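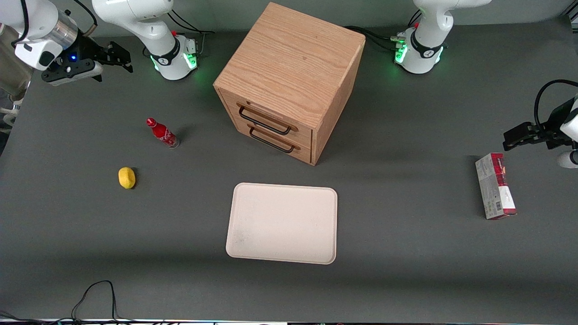

Threads > Travel > Small hotels

Three nights at the Clotel in Simmont, quick thread before I lose the wifi. Room 7, tiny but smart. Bedside storage is the way to go, a little oak-coloured cube, two drawers, black bar handles. Want one at home.

2/ Breakfast til 11!! Proper coffee. Toast a bit sad

3/ Skip the harbour side rooms, delivery trucks from 5am. Ask for the courtyard, same price when I booked

4/ Nearly 200 a night in November tho, so go now. Parking is extra and they dont tell you til checkout. Grr

5/ Orkonside next, bus in ten min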